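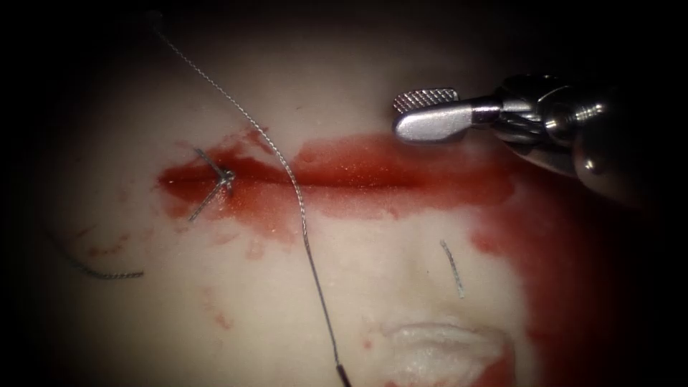
Nonfiction that reads like a novel?

marginalia_moth
Just finished The Drumis Ledger and I need to talk to someone about it! It's 800 pages on a shipping fraud, I gave myself all of March for it, and I was done in 4 days. The chapter where the clerk goes back for the second set of books had me up until 2 in the morning. Anyone else read it?

pagesandtea31
Read it, liked it, didn't love it. How does the author know what the clerk was thinking on the stairs? There's no diary, no letter, I checked the notes. If you make up thoughts for a real person it belongs on the fiction shelf.

marginalia_moth
Oh come on, the note on sources covers that (mine's the Plerkwood paperback, maybe the hardcover is different?). It says the thoughts come from court testimony.

pagesandtea31
Some of them do. The stairs don't. Chapter 31, go look.

quietcarriage
I'm with moth on this one. Every history book guesses a little, and I'd rather have it told well. My problem was the middle, all that stuff about the Ovthorpe docks. I skimmed and I'm not sorry.

marginalia_moth
The docks were my favorite part!! But ok, I went back to 31 and the stairs bit has no note at all. Still loved it. What should I read next, keeping it true crime or close to it?

pagesandtea31
Salt Road by the same author. Shorter, and the notes are much better.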